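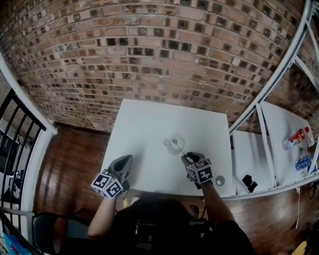 Moved from packing to the gripper tables, how is it for you?
Reading time: 2 min

tapedeck40
Rustuno moved part of our shift off the packing line in April. We sit at a table with a gripper in each hand and do small jobs over and over, cup and spoon, lids, bottles. The recordings go to train the arms that Jornness is supposed to put in next. Pay is the same. Anyone else doing this, and did your hours change after?

lowbay
Same setup at Menon. Hours stayed put for me. My quota is 117 good takes a shift and a take gets thrown out if the marker cube is out of view. On the line I could talk to people. Now talking slows me down.

tapedeck40
117 sounds high. Do they count the rejected ones?

lowbay
No. Good ones only.

pallet_jack
You are training your replacement and asking about hours. Ask what happens when they have enough recordings.

quietshift
I don't agree with that. Our site got two arms last year and the people who had recorded went to checking and restocking. I lift a lot less now. My back is better for it.

pallet_jack
And how many were on the line before and after?

quietshift
Fewer after. They stopped hiring, they didn't let anyone go.

pallet_jack
That is still fewer jobs.

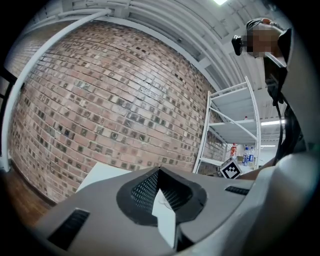 View from the gripper, bottles on the bottom level behind it.

lowbay
My complaint is wrists. Almost 540 squeezes before lunch on a bad day. Ask for a chair with arms and swap tables at the break.

tapedeck40
We don't swap. I'll bring it up. Would like it in writing where we go when the recording ends, too.

Comments (3)

ulska_nights: We got it in writing at Ulska. One page, took two months.

fork7: The spoon jobs are the worst. Give me bottles.

bindery: Agree with pallet_jack. Fewer is fewer.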